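Open day at the Stisala sofa works: worth the drive?

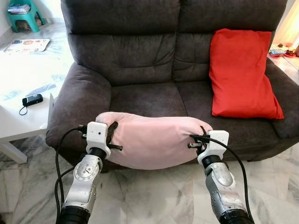 Page last changed: May, by B. Penry

I went to the Stisala open day expecting to be sold to, and I was. The leaflet promised "a morning among makers". The morning started at 10 with a queue for name badges and a talk by Veronika Hofstetter, who runs the showroom side, on how people sit. People sit, she told us, for longer than they think. I wrote that down and have not found a use for it.

The cutting room was better. Touran Mahmoudi took 16 of us through in one go, which was too many, and those at the back heard very little over the extraction fans. I did catch that they get through nearly 50 rolls of cloth a month. When I asked how much of it ends up in the skip she said she would find out. I am still waiting.

Then the loveseats. The dark charcoal-brown one had a red cushion propped on the right, and a pale pink one went with it. I would not have put red and pink together on anything that colour, but Nazanin Hassanpour, who was going round with me, liked it a good deal and said the brown needed waking up. Fair enough. The red does show up well against it.

My doubts are about the cover. It has a soft, slightly napped feel and looks inviting, but there were creases and puckers in it, and shallow wrinkles across the seat. Our guide called this "relaxed tailoring". I call it a cover I would want to see again after a winter with a dog. The back cushions are plump and tufted, and I have owned tufted cushions before. Crumbs love them. The rounded arms I have no quarrel with, though they take up width that a small front room may not have to spare.

The price was 3,000 before delivery, and the open day discount only applied if you signed before leaving. I dislike that sort of thing. Yasaman Ghaffari on the order desk was perfectly pleasant about my not signing and gave me a swatch card with 25 colours on it, at least four of them beige.

Tea was free and the biscuits were good. Parking is at the Wuller end, past the tyre place, and the sign is easy to miss coming from town. Nazanin has gone back since to look at footstools.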